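我家楼下那间小店卖三明治和咖啡,开了快四年,我前前后后换过五种篮子。塑料的太亮,铁丝的会刮手,最便宜的那种编织篮用到第二个月就开始掉渣,客人拿回去一看,面包底下粘着一根小刺,脸都绿了。所以这一页我写得啰嗦一点,把自己店里在卖的这款 Erken 圆形藤编展示篮从头讲清楚,你看完再决定要不要下单!

## Erken 圆篮是什么

Erken 是 Bundard 编织系列里的中号圆篮,口沿收得紧,底是平的,放在台面上不会晃。我最喜欢它的高度:109 毫米,三明治竖着插进去刚好露出一半,夹心看得见,又不至于一碰就倒。(矮一号的我也试过,贝果一放就滚出来,满地捡。)

**规格**

- 口径:247 毫米
- 底径:161 毫米
- 高:109 毫米
- 材质:天然藤条,口沿双股包边
- 颜色:本色、深茶色
- 承重:最多 2 公斤
- 适用:有包装的食品,或者垫了油纸、棉布的面包

尺寸是我拿尺子自己量的,手工编的东西,每只会差一两毫米,叠起来收纳没问题,强迫症朋友请先做好心理准备。

## 两种颜色怎么挑

浅色台面我推荐深茶色,面包会显得特别精神。木头台面就用本色,摆在一起很和气。我自己店里是混着用的,早上可颂放本色,下午换深茶色装饼干,熟客还以为我进了新货,哈哈。

如果你跟我一样柜台小,别贪多,两只圆篮加一块价格牌就够了。篮子之间留一个手掌宽,客人伸手拿东西才不会碰到旁边的饮料。我以前塞了四只,看着是热闹,一到中午高峰就有人把果汁带倒,擦都擦不过来。

## 清洗和保养

藤条怕泡水,这个一定要说三遍。平时拿软毛刷扫掉面包屑,沾了酱就用拧干的布擦,然后倒扣在通风的地方晾。我固定在星期六打烊以后一起刷,十分钟搞定。六月梅雨那阵子湿气重,晚上我会把篮子收进柜子,里面丢一包干燥剂。万一真的长了霉点,我的建议是直接换掉,装吃的东西别心疼。

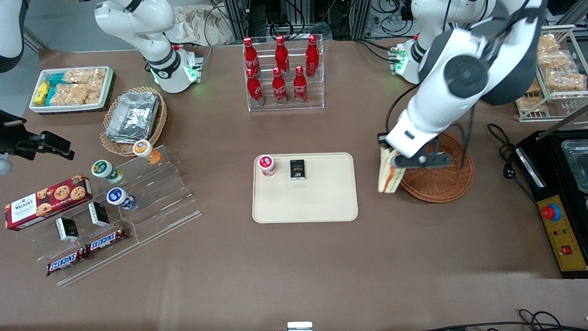
垫布我用 Grimshaw 的棉布方巾,剪裁刚好盖住篮底再往上翻一圈,洗了也不太缩。油纸当然更省事,只是边角容易翘,得折一下压在面包底下。方巾跟篮子是分开卖的,下单的时候别漏勾,上个月就有好几位买完又回来补,白白多付一次运费,我看着都替他们着急。

## 价格和发货

单只 200 元,方巾另计。一次买六只以上请先留言,我去跟 Zalau 仓库确认库存,深茶色常常缺货,补一批要等三个星期左右。本色一般下午三点以前付款当天就能寄出。

包装是纸箱加碎纸,没有泡沫。收到以后先放外面透透气,新藤条有一点草味,两三天就散了。要是口沿断裂或者压变形,七天内拍照发给我,换新的,来回运费我出。用过的、沾了油的就没办法退了,这个请体谅一下。

椭圆款还在打样,提手的位置我一直不太满意,大概还要再磨一阵子。想要到货通知的,在页面最下面留个邮箱就行。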